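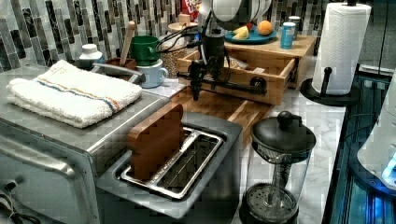 Kitchen Cell Support, Coltutstead

Ticket 246: gripper closes beside the block, toaster task
Opened by: Sowmya Warrier
Status: open, despite what the vendor says

August 7, 2024
Fault as reported: arm reaches for the toast block and shuts its fingers off to one side. Sanley support replied "recalibrate the wrist camera". We did that for the last ticket and it was back within the week, so I'm not holding my breath.

Checked so far: wrist camera bracket tight. Cable loops on the arm have slack, no rubbing found. Finger screws on the left were fine, one on the right took a quarter turn. I doubt a quarter turn explains an error of about 7 mm.

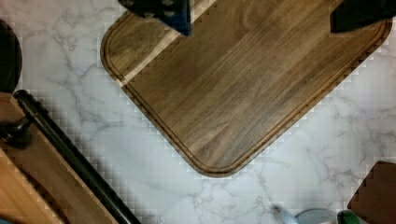

Baptiste Jacquet thinks the wrist view confuses the board with the worktop near the edges. Possible, but the same model ran all October on the same marble and never missed like this. He has sent a set of wrist frames to Clevov. They will want the logs as well — they always do.

Ran the calibration again anyway. Offset dropped to 2 mm, then crept up over 66 cycles. To me that is something moving, so I want the base bolts checked before anyone touches the software. 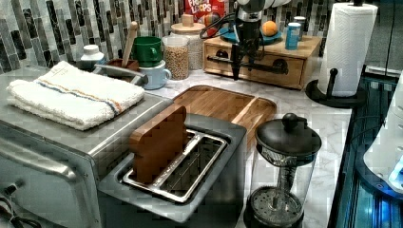 Toaster side of the cell, block in left slot, arm over the board.

Next: torque check on base, Baptiste. Do not close this on the calibration result alone.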